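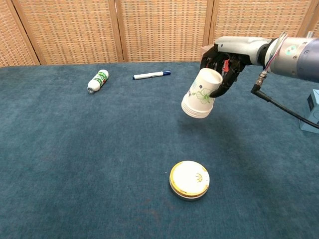
Words: Dymphna Mulligan
3/25/26
4 min read
18 comments | 371 shares

Paper cups come out when people are expected. They live at the back of a cupboard for most of the year, half a sleeve left over from a christening, and then somebody puts the kettle on for a full room and they are needed at once.

Ludivine Tanguy has sold them for most of her working life. Her shop, Vurna, is on the main street in Jonstead, between a key cutter and a bakery, and it stocks what she calls table goods: napkins, wooden forks, candles, doilies and a whole wall of cups. She orders 2,000 plain white ones at a time and smaller amounts of anything with a pattern.

"Plain goes to offices," she says. "Flowers go to everybody else."

A white cup with a green line drawing on the side is a steady seller. The green is usually leaves and stems, thinly drawn, and a touch of blue stops it looking like a garden centre bag. It suits a tablecloth of almost any colour. Tanguy keeps hers on a square of old blue carpet, having found that cups slide about on a glass shelf whenever a lorry goes past.

She stacks them upside down. Dust stays out of the drinking side, and a customer can see the pattern without picking one up. At home she does the same, with a saucer on top if the cupboard is a damp one.

Getting a single cup off a stack is harder than it should be. The rims sit so close together that two or three come away at once, and squeezing only makes it worse – the sides bend and grip the cup inside. Tanguy holds the stack low down with one hand and gives the end cup a small twist with the other. If it still sticks, she blows across the rims.

Then there is the matter of whose cup is whose. At a party in the village hall at Mestineck last September I lost three teas before the raffle. A marker on the table helps. Write the name near the base, where fingers won't rub it, and do it before the drink goes in. Whiteboard pens wipe off too easily on a coated cup, so use a permanent one and put the lid back on.

For the table itself, Tanguy likes something with a bit of weight at the back. She has a wicker screen in the shop window, bought when the old Hamann furniture store closed, and she lends it out to regular customers for parties. It hides the coats and the boxes of empties, and it makes a plain wall look finished. A lidded tin or a round pot will do for the sugar.

Leftover cups should go back in their sleeve the same evening, with the open end folded under and taped. Keep them away from coffee, spices and washing powder, as paper takes up smells. Any that have been crushed at the rim are still good for seedlings – make a hole in the bottom with a pencil and stand them on a tray.

Vurna is open Tuesday to Saturday. The patterned cups are on the left as you go in.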